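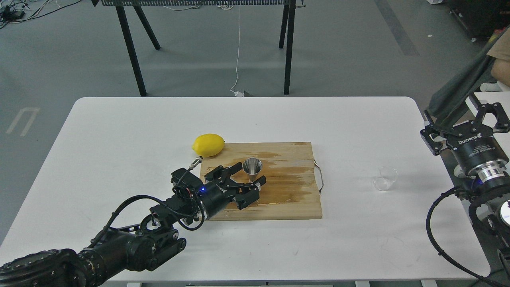 *Bar pour task, both arms in. Jigger on the board, beaker off to the right.*

**Gikine two-arm bench kit – three weeks in**

Rating: 7/10, maybe 8 if they fix the software

Bought the kit in June for our shop in Drerthorpe. Wanted something two-armed for small liquid jobs – measuring, pouring, moving a beaker from one side to the other. No time to build a rig from scratch. Gikine ships the mounts, the wrist adapters, the control box and a license for their task recorder. You bring your own arms and grippers. Ours are black parallel ones, the right one is a Robotiq.

**Setup.** Long day. Manual is 139 pages and the part you need is spread over four of them. Calibration took two tries, second one stuck. Hasn't drifted since.

**Gripping.** Better than I expected on small metal stuff. A jigger is a mean little object, shiny and cone shaped, and the default grip setting squeezes too high. Drop the approach height 10 mm and it's fine. Glass I was nervous about. Force limit works, no broken beakers so far. Lemon is easy, anything can grab a lemon.

**Pouring.** OK with water, so-so with anything dark and sticky. Wrist speed is capped in the stock profile and you get dribble down the outside of the cup. Use a board under it and don't use a nice one. Support sent a faster profile after I asked, much better, should of been in the box.

**Software.** Weak spot. Recorder is good – 183 runs saved, lost none. The editor is slow, and undo only goes back one step. Two-arm timing is set in a seperate window that forgets its size every time you open it. Small thing, drives me nuts.

**Cables.** Plan for them. The clips in the kit are too few and too stiff, we ended up buying more. Leave slack at the wrist or the left arm will pull on its own connector when it reaches across.

**Price.** $2000 for the kit without arms. Lauritsen has one for less but no force limit on the one I tried, so no.

Would buy again for liquids and light objects. Heavy parts, look elsewhere. Will update when the new editor is out.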